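Re: [surveillance] Norovirus line list, duplicate handling and the denominator

On the March extract, Randi Fjeld wrote:

> I ran the Illona export against the Kekitex lab feed and I get 121 cases for the district, not the figure in the draft bulletin. The draft has more. I assume the difference is repeat specimens from the same person, but I can't reproduce it from the notes. Could you say which rule was applied?
>
> Second, the attack rate table uses 1715 as the population at risk. Is that residents only, or residents plus staff? Oral's sheet has a separate column for staff and I don't think it was summed.
>
> Third, is there any reason to keep the onset date blank when only a specimen date exists? It drops those rows from the epidemic curve.
>
> Randi

Randi, replies in order.

**1. Case count**

121 is correct. The draft was built before deduplication. The rule is in section 5 of the Fultov protocol, but the wording there is poor, so I will restate it:

- Same person identifier, same organism, specimen dates 14 days apart or less: one case. Keep the earliest specimen.
- Same person identifier, same organism, more than 14 days apart: two cases, unless the clinician's note says shedding without new symptoms.
- No person identifier: match on birth date, sex and postal code. If any of the three is missing, don't match. Flag the row and leave it in.

The draft script compared report dates when it should have compared specimen dates. The lab feed is sent in batches, and a batch that sits over a holiday can put one person's two specimens outside the window even though they were taken a day apart. I have changed the script and rerun it. The output agrees with yours row for row.

Please check one thing on your side. The Illona export pads the identifier with leading zeros and the lab feed doesn't. If you joined on the raw text field you should have had no matches at all, so I assume you stripped them. If you converted the field to a number, any identifier with a letter suffix will have turned into a null. It made no difference this month. It will as soon as the temporary identifiers come back into use. 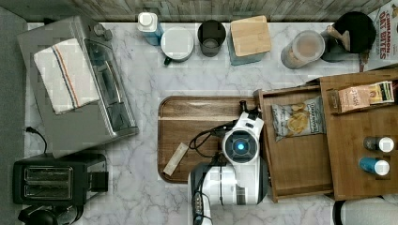 **2. Denominator**

1715 is residents plus staff, already summed. The staff column in Oral's sheet is a subset shown for reference and must not be added again. I agree that the header doesn't say so. I have asked for it to be renamed "of which staff".

Two cautions about that number. It is a census on the first day of the month, so it doesn't account for people moving in or out during the exposure period. It also counts agency staff at every site where they are registered. For a monthly bulletin I think both are tolerable. For the site-level rates they are not, and I would leave out site-level rates for any site with fewer than 100 people at risk and give counts only.

With 121 cases over 1715 the crude attack rate is 7.1 percent. The draft text should be changed in the summary paragraph, in table 2 and in the footnote to table 2. The footnote was typed by hand and does not update with the table.

**3. Missing onset dates**

Don't fill the onset field from the specimen date. Once it is filled, there is no way to tell a reported onset from an assumed one, and we had to discard most of a season's interval estimates for that reason.

What I suggest is a derived field, `curve_date`, with this order of preference:

1. Reported onset date
2. Specimen date
3. Date the lab received the specimen

Add a second field, `curve_date_source`, holding 1, 2 or 3. The curve can then be drawn from all rows, with the bars shaded by source. Anyone calculating incubation or serial intervals should filter on source 1.

I would not subtract a fixed lag from the specimen date to estimate onset. The lag differs a lot between the nursing homes, where specimens are taken early, and the general practices, where people come in late or not at all.

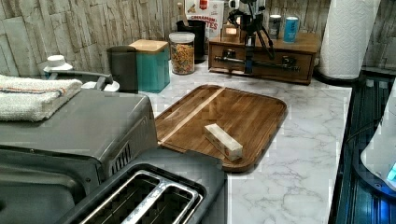

**4. Questionnaire returns**

This wasn't in your message but it affects the same bulletin. We sent out 600 food and contact questionnaires. The returns are still being entered, and the entry form accepts a blank for "ate this item" and stores it as "no". That biases every odds ratio in the food table toward whatever people bothered to tick. Until the form is fixed, please treat the food table as unusable and keep it out of the draft. The paper forms are stored by serial number, so the affected records can be re-entered.

The fixed form should have three values: yes, no, don't know. Blank is stored as missing and not as any of these.

**Still open**

- Whether probable cases (symptoms plus a link to a confirmed case, no specimen) go in the bulletin. The protocol says they may be reported separately. I would do that, in their own row, outside the 121.
- Genotyping. Nothing back yet. The text should say "pending" and leave it there.
- Version number on the export. Two files with the same name and different contents were in the shared folder at 3 p.m. I have moved the older one to `superseded`.

The corrected script and its log are in the usual directory. Please rerun from a clean checkout before editing the tables, as the cached intermediate file still has the old count in it.

Wenche Berge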